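The Eel That Would Not Be Counted

Every November, when the lights along the Kokby estuary have been switched off to save the moths, Kwesi Acheampong puts on waders that leak at the left knee and goes looking for eels. He has a permit, a thermos and a clipboard with a pencil tied to it. The eels have none of these and generally do better.

The trouble is one of arithmetic. The last full survey put 3,230 adults in the river between the Brudau weir and the sea. The one before it said 3,000. Either the population is growing, which would be cheering, or the second crew had better flashlights.

"I would love it to be eels," Acheampong says. "I suspect batteries." 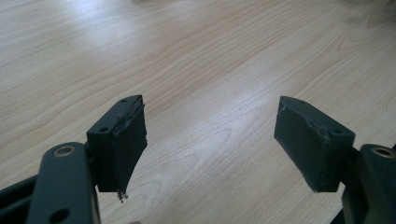
FIELD NOTES

Eels are poor subjects for a census. They hide in mud by day, travel on the darkest nights and, when the grass is damp, will leave the water altogether and cross a pasture. A farmer upstream at Evthorpe once phoned to report a snake in his milking shed. It was 2 feet long and in a bad mood, and it went back to the river in a feed bucket.

Kwabena Ackah, who runs the tagging side of the Ansah River Survey, would like to replace the flashlights with sound. His receivers sit on the riverbed and listen for the ping of a tag as each fish goes by. So far he has 4 receivers and has lost one of them to a shopping cart, which came down in a flood and settled on top of it.

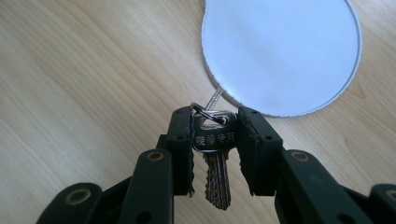
Tagging an eel means holding an eel, and there is no dignified way to do that. The crew uses wet cotton gloves, a padded trough and a good deal of language. Ackah's tags are smaller than you would think, and they go in through a cut that heals in a few weeks. He used to carry them loose in his jacket, until he spent half a morning trying to get a reading from something that belonged on a little bunch of keys like the one in the photo. The tags now live in a mint tin.

By spring the tagged fish ought to be somewhere past the continental shelf, well out of range of anything the survey can afford. Acheampong will be back at the weir on 11th May to meet the young ones coming in, each as clear as glass and no longer than a finger. He has bought new batteries. He has also patched the waders, at the right knee.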